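Oiling a butcher-block top – how often??

tunnock_ted
Got a butcher-block worktop in April, from Stitel. Leaflet says oil it every 4 weeks for the first year. Seems mad. Who has time. What do you lot do? Also Danish oil or the Melar stuff, the shop was pushing Melar quite hard.

grainofsalt
Every 4 weeks is them selling you oil. Three thin coats at the start, then when water stops beading. Mine gets done twice a year, if that.

Pib72
Disagree with above. Round the sink it needs way more than twice a year. Ours went black behind the taps in one winter, had to sand right back. 15 hours of my life.

grainofsalt
Behind the taps, yes, fair enough. He didn't say there was a sink in it.

tunnock_ted
No sink. Hob at one end though.

marrowfat
Melar is fine but pricey. Used Tunov on the last two, goes on thinner, smells for days. Open the windows. And DON'T leave the rags balled up in the bin, lay them flat outside to dry. They can catch fire on their own.

Pib72
^ this about the rags

oldshedder
Can't agree on Tunov, went sticky on me. Took 12 days to stop feeling tacky and I'd wiped it off properly.

marrowfat
Too thick a coat or too cold a room. Mine was dry overnight.

oldshedder
It wasn't thick. I've been oiling tops since before 2000, I know what a thin coat is.

grainofsalt
Anyway. Ted – flip a scrap over and test both, then you'll know. Colour matters too, the lighter strips go a lot more yellow than the darker ones with Danish. Some people like that, I don't. The mix of light and medium strips is the whole reason I'd buy one
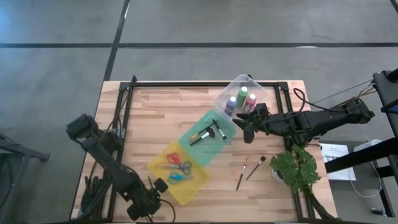 so I stick to a clear hardwax now and put up with the price. Do the underside as well or it'll cup. Everyone skips the underside.

tunnock_ted
Underside?? It's already screwed down.

Pib72
Leave it then. Ours was never done underneath and its flat as anything.

grainofsalt
Lucky. I'd still take it up.

tunnock_ted
Not taking it up. Will do a test bit with the clear stuff tonight and see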